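Poltside Opens Bag and Tray Packing Tables to the Public This November

Clikadel, the reuse shop on the ground floor, will supply the bags and trays
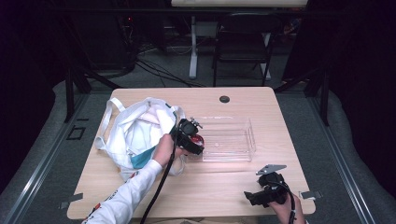 POLTSIDE - Households that want to cut down on paper sacks and throwaway packaging will be able to bring their own cloth bags to Poltside this November and learn how to pack, fold and store them. The sessions are free and run every Thursday evening at 6:30 in the upstairs workroom.

The program is called Bright and is run by Clikadel, the reuse shop that has rented the ground floor of the Poltside building for the past two years. Each session takes up to 17 people and lasts 90 minutes.

"Most of the people who come into the shop already own more cloth bags than they need," said Glenys Fairweather, manager of Clikadel. "They are in a heap behind a door or in the trunk of the car. We want to get those bags back into use before people buy another one."

The first half of each session covers cloth totes. Participants will learn how to fold a long-handled bag flat so the handles stay inside, how to pack one so heavy items sit at the bottom, and how to wash cotton without shrinking it. Staff will also show a simple repair for handles that have started to pull away at the seam.

The second half is about shallow trays. Clikadel uses clear plastic trays in its own stockroom and has found them useful for small things that get lost in deep boxes, such as sewing supplies, batteries and cables. A tray can be loaded on the table, checked at a glance and slid onto a shelf. Participants may take one home for a $10 deposit, which is returned when the tray comes back.

Clikadel has set aside 200 trays for the program. Most came from Stivatum, a storage supply firm that closed its local showroom earlier in the year and passed its display stock to the shop.

Zuzana Malý, who will lead the sessions, said the workroom was chosen for its tables. "You need a flat surface at a decent height and enough room to spread a bag out," she said. "People try to do this on a bed or on their knees and give up. The tables upstairs also have a hole for a lamp cord, so we can put a light where the sewing is going on."

People who come are asked to bring at least one cloth bag, clean and empty. Bags with stains or holes are welcome. Needles, thread and scissors will be provided. Children may attend with an adult.

Bags that are no longer wanted can be left in the bin by the shop counter during normal opening hours. Clikadel collected more than 2000 bags last year. The usable ones are washed and given out free to customers who come in without one. The rest are cut up for cleaning cloths.

Places can be reserved at the Clikadel counter or by phone. Walk-ins will be admitted if there is space. The workroom is on the second floor and can be reached by elevator from the side entrance.

Press inquiries should be directed to Glenys Fairweather at Clikadel.

17 shares
10 comments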